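My dryer buzzed at eleven last night and I did what I do every time, which was to dump the load on the bed, look at it, and move it to the chair. So yes, I would like a machine that folds shirts. I have wanted one for most of my adult life, and I've been promised one for nearly as long.

23 December 2024, and the chair is still full.

My inbox, meanwhile, says the problem is solved. Lundby sent out a holiday mailing with a clip of a robot folding a towel next to a Christmas tree. Zikley wants a deposit of $200 to hold a place in line for something it calls a laundry partner, shipping in February, though the fine print doesn't say February of which year. I wrote to ask. I got back a coupon code.

I watched the Lundby clip 4 times. The towel is square and stiff and it starts out flat. There's a cut just before the second fold. In the small gray type at the bottom it says "sequence shown at increased speed," and it doesn't say how much. My kid could fold that towel at age five, and did, badly, for a quarter.

Towels are the easy end anyway. A T-shirt is a bag with four holes in it. It comes out of the dryer inside out, or half inside out, with one sleeve stuffed up into the body. You grab what you think is the shoulder and it's the hem. People fix this without thinking, with a shake and a pinch, and you would have a hard time writing down what you did. I tried once, for a post I never finished. I got to 346 words and the shirt wasn't off the bed yet.

What gets left out of the mailings is how much of the work is still a person's hands. The approach you hear the most about these days is to have people do the chore over and over, holding grippers like the ones a robot would have, and record it all so a machine can learn from it. I can see the logic. I can also see that it's a person doing laundry with a worse pair of hands than the ones they came with.

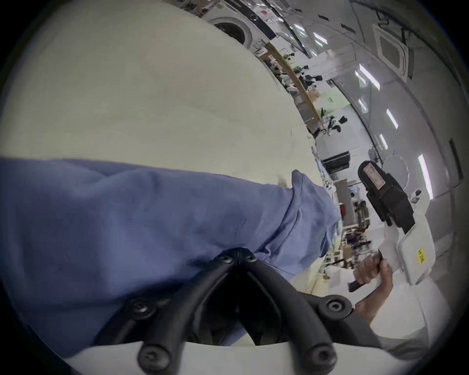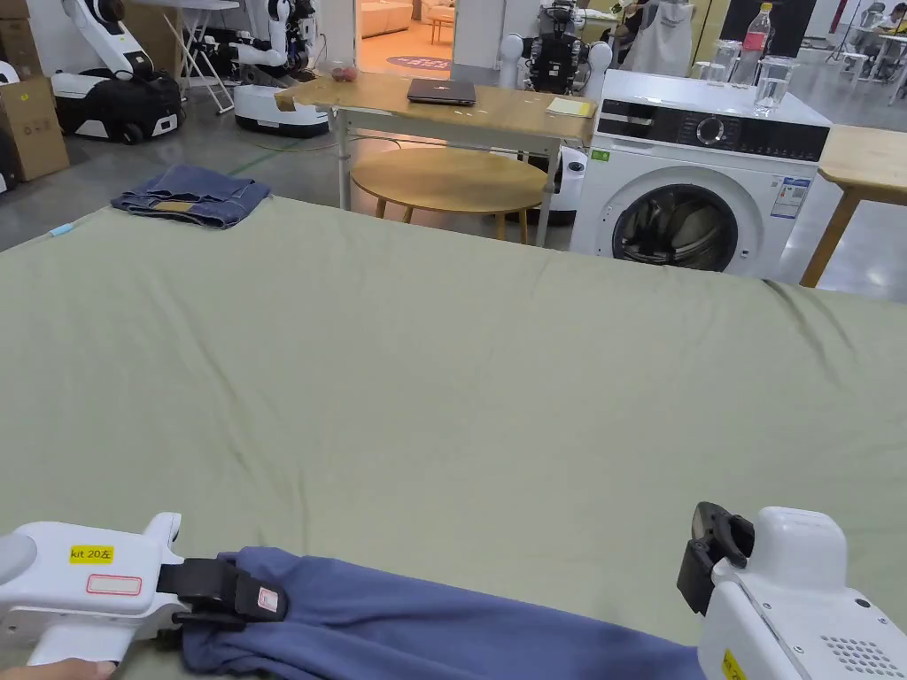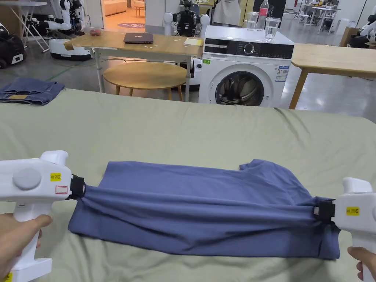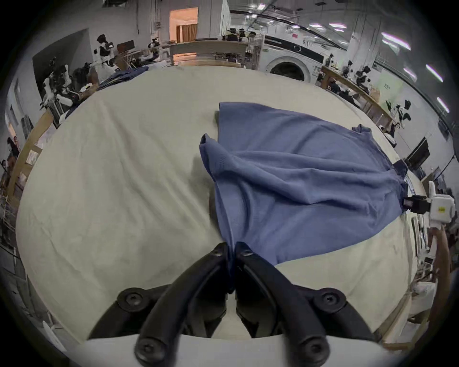 I do give this camp more credit than the towel people. At least they start with real clothes, and they admit by the way they work that the hard part is in the fingers. But ask how many shirts it takes and the answers get slippery. Venisum's sales page brags about 2,000 practice folds as if that were a big number. I have a family. We get through that many without trying, and none of us has become an expert.

And folding is one step. Somebody has to find the socks, check the pockets, notice that the red thing is new and will bleed, and know that one sweater can't go in the dryer no matter what the tag says. Then it all has to go in the right drawers, in a house where the drawers stick and there's a dog lying in front of them.

A reader asked last time whether I'd at least admit that the Michalski arm does fine in a warehouse. Sure. It moves the same box from the same belt to the same shelf, and it does it all night. I would buy one tomorrow if my laundry came in boxes.

So no deposit from me. If Zikley wants to send a unit over for a week, I'll wash everything in the house and leave it in a heap the way it really lands, fitted sheets included. They can run it at any speed they like as long as they don't cut the video. Until then I'm going to go deal with the chair.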